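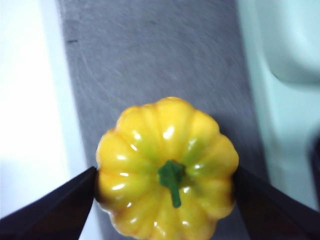

Manee Siriwan has spent most of the past year on a question that sounds small: how much does a robot need to see of an object before it closes its fingers on it? Her group at Tonthorpe published its answer in November 2021, and it was less than she had expected.

The project is called Valus. It trains a two-fingered gripper to pick things up using only the view from a small camera at the wrist, with no second camera looking on from the side. "Most people would add the second camera," she says. "It's cheap and it helps. We wanted to know what it was helping with."

The team recorded 3000 grasps, each one guided by a person at the controls, and trained the system to copy them. They then tested it on 147 objects it had not met before. Many were toys, including fruit and vegetables, and Siriwan is quite happy to defend that choice.

"A toy pumpkin is a good test. It has ridges, so the fingers can land on a bulge or in a groove, and those are two different grasps. If it's shiny you get bright spots from the lights, and they move when the camera moves. A plain block tells you very little."

The shiny objects caused the most trouble early on. The first version of the system treated reflections as though they were part of the surface, and would shift its aim to follow them. Siriwan's colleagues at Pornside suggested changing the lighting between recordings, and the group repeated 200 of the grasps with the lamps in different places. The drifting mostly stopped.

"I'd have liked a cleverer fix," she says. "We spent weeks on a filter that was meant to remove the highlights, and it removed other things too. Moving the lamps took an afternoon to set up."

The main finding concerns the last 2 centimetres of the approach. Hiding the camera's view before that point made the grasps much worse. Hiding it after that point made hardly any difference, even when an object had been placed at an awkward angle. By then, Siriwan says, the system has settled on where the fingers will go.

She is careful about how far this can be taken. All the objects were rigid and none was heavy. Soft items such as cloth or bread were left out, and she thinks they would give a different result. "With something that changes shape when you touch it, I'd want to keep looking."

A group at Yimyam has asked for the recordings and plans to run the same tests with a three-fingered hand. Siriwan's own team started on soft objects in July, using sponges first. So far the sponges are winning, she says, and she would prefer not to give a figure yet.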